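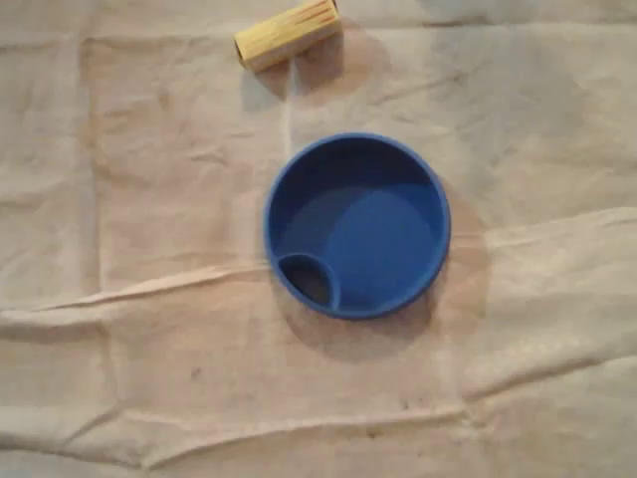
Mircea Avram thinks a lid should not get its own line in an inventory, and he told us so in the first week: a lid belongs to a cup, and without the cup it is only waste.

By Despina Sima
September

Our project looks at the play things at the Gomden day center, where 382 families borrow toys and small household items. Our group had to find out which loose parts are still useful, and to propose a simple way of sorting them. Mircea and I did the sorting in the back room, on a table covered with a beige cloth.

The old list, made in the Parisi format, has more than 1,000 entries. It is good for complete sets, but it has no place for single pieces. The blue plastic lid is a typical case. It is round, with a raised rim, and near the rim it has a small opening like a drinking spout. We did not find a cup for it in the boxes. By the old rules it must be written as "cup, incomplete", and then a parent who looks for a spare lid will never find it.

The yellow wooden cylinder gave us a different problem. It is short and could be used with many block sets. Mircea wanted to put it with the blocks from Ileck, but the color alone was not enough proof for me, so we wrote "cylinder, wood, yellow, short" and left the set name open.

After some discussion we agreed on these rules:

1. A single piece is written down by what it is, then material, then color.
2. The name of a set is added only if another piece of the same set is present.
3. Lids and covers are measured across the outer rim - the inside measure was different each time we tried it.
4. Pieces with a narrow opening go to the washing box first.

Rule 3 took the most time. We had begun with the inside measure and had to repeat two full boxes.

Mircea still does not like the separate line for lids. In his version they are kept in one bag under "cups", and the center in Clelarport works in this way already. We will give both versions to the staff at Gomden, and they will choose one before the next borrowing period.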